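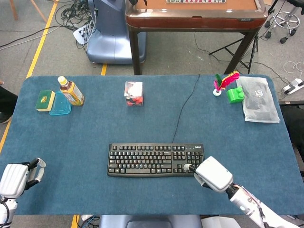 March, just after nine in the evening

What a good day for the big table! I finally put the felt down, the blue-grey one that has been rolled up behind the wardrobe for weeks, and I can't believe I waited so long. It covers the lot. My elbows are happy, the keyboard doesn't skate about, and everything sounds softer – even my typing, and I type like someone chopping carrots.

I am so fond of that keyboard. Lahcen keeps telling me to get one of the little ones with no number pad, and I keep telling him he can have my number pad when I'm gone. I've got 1,180 lines of Mum's recipe notes to type up and half of them are weights and oven temperatures. Did 41 this morning before breakfast, which is my best run yet, and found the one for the orange cake that Nesma has been asking after since last summer. Rang her straight away. She shrieked.

The far side of the table is where all the bits have ended up. I had meant to put everything away in the drawer, but I like them in a row at the back, so there they stay for now. The feathery shuttlecock thing is my favourite, all that red and magenta and green on its little white base. It cheers me up every time I look up from a long list of flour. The bright green block next to it is a stray, and I have promised Siu-fong it will go home with her at the weekend, when she brings the children.

Bottle of tea for the afternoon. I know, I know, there's a perfectly good kettle. But I do love the cold sort, and Abdelilah brought me a few from the shop by the station, so it would be rude not to.

Must remember that the sponge belongs in the kitchen. I use the green side for the baking tin, and then I go to wash up and there's no sponge, and I stand at the sink feeling robbed. Kitchen, kitchen, kitchen.

Tomorrow: breads. Mum wrote those in pencil and the pages have gone very faint, so I'll want the good light by the window and an early start. Li-hua says she'll come and read them out loud while I type, and I can't wait – her reading voice is wonderful, she makes "prove for an hour" sound like the opening of a thriller. If we get through all the flatbreads I'm making a batch for supper.

Also ask Li-hua if she still has the big rolling pin.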